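Court Records Should Be Open to the People Who Pay for Them

By Glykeria Andreadis
2020-05-01

When the district court at Idholm closed its public counter in February, residents were told that charging documents would remain available on written request. The Neltisus Legal Forum has since submitted 452 such requests. Only six were answered within the period set by the court's own rules.

The delay matters. A person accused of a serious offence is named in the press within hours, while the document setting out the allegation stays in a drawer. Readers are left with rumour, and the accused with no public record to point to. 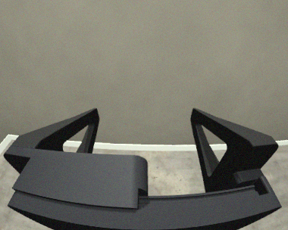

The presiding judge, Gerasimos Balaskas, has argued that clerks must check each file for the names of witnesses. That duty is a proper one. It does not explain a wait of three weeks for a charge sheet two pages long.

The Forum asks the court to publish charge sheets on the day of the first hearing, with protected names removed, and to restore the counter on weekday mornings.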